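PRESS RELEASE

April 13, 2020

Parish of Cunincombe opens digital collection of hymns from the Kutum valley

CUNINCOMBE -- The Catholic parish of Cunincombe today opens to the public its collection of 272 hymns and sung prayers from the Kutum valley. The texts and the recordings can be read and heard without payment on the parish website. Until now most of these hymns were kept only in handwritten notebooks, and in the memory of the older singers.

The collection is the work of Rodel Malabanan, choir director of the parish, together with the families who lent their notebooks. The oldest notebook belonged to the Panganiban family, whose members led the singing in the valley chapel for three generations. It has 300 pages, many of them written on both sides, and it contains the full order of song for Holy Week, from the procession with palms until the morning of Easter.

"When I came to the choir, I knew perhaps 20 of these songs," said Malabanan. "The old singers did not use the notebook when they sang. They opened it only to settle a disagreement about a verse, and there were many disagreements. In the collection we have kept the different verses, side by side, and we do not say which family is correct."

The hymns are in the language of the valley, with some lines in Latin that the singers learned by ear. The spelling of the Latin changes from one notebook to another. The editors have left it as it was written, and a corrected text is given in a note under each hymn. An English translation is ready for all the Holy Week songs and for the Marian hymns of January. The translation of the remaining texts will continue during this year. 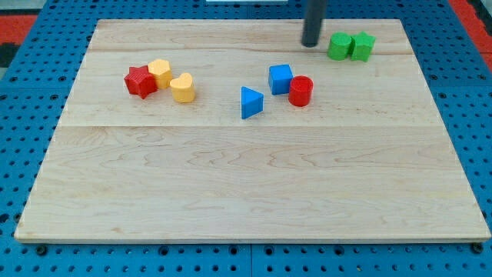 The recordings were made in the church of Cunincombe and in private homes, over two winters. Some singers preferred to sing alone at the kitchen table, and others asked that their whole family be present. Eight of the hymns are sung in two voices, in a manner where the lower voice enters late and holds its note until the upper voice has finished the line. This way of singing was common in the valley before the road was built, and the parish did not find it in any printed hymnal.

One hymn, known as "The Lamp at Priltov," has received special attention. It tells of pilgrims who walk by night to the chapel of Priltov and who see its lamp from the other side of the river. The Panganiban notebook gives it 14 verses, while a second notebook has only nine and ends with the pilgrims still on the road. Both forms were recorded, and the parish choir has sung the longer one at the close of evening prayer during Lent.

The bringing of the collection to the public was first planned with a sung vespers in the church, followed by a meal. As public gatherings are not possible at present, the vespers will be held at a later time, and the parish will announce the date on its website. The choir members have in the meantime been practicing from their homes by telephone -- a slow method, but the sopranos have asked to keep it for learning new texts.

"Many people are praying at home in these weeks, and some have told me that they miss the singing more than they expected," Malabanan said. "So we decided not to wait. A family can open one hymn and sing it after supper. The melodies are not difficult, and most of them have a short refrain that also a child can hold."

The collection is arranged by the seasons of the church year. Each hymn has a page with the text, the name of the notebook from which it comes, and a simple melody line. Where a recording exists, it can be played on the same page. Parishes and choirs may print the hymns for use in worship and do not need to ask permission. For a publication that will be sold, written consent of the parish is necessary, and this consent is given only after speaking with the family that owns the notebook.

The original notebooks have been returned to their owners. The parish would be glad to hear of other notebooks from the Kutum valley, also from families who have moved away, and also when only a few pages remain. Owners are kindly asked not to send originals by mail. A clear copy or a telephone call is enough for the beginning.

Contact for the press and for owners of notebooks:
Rodel Malabanan, choir director
Parish office, Cunincombe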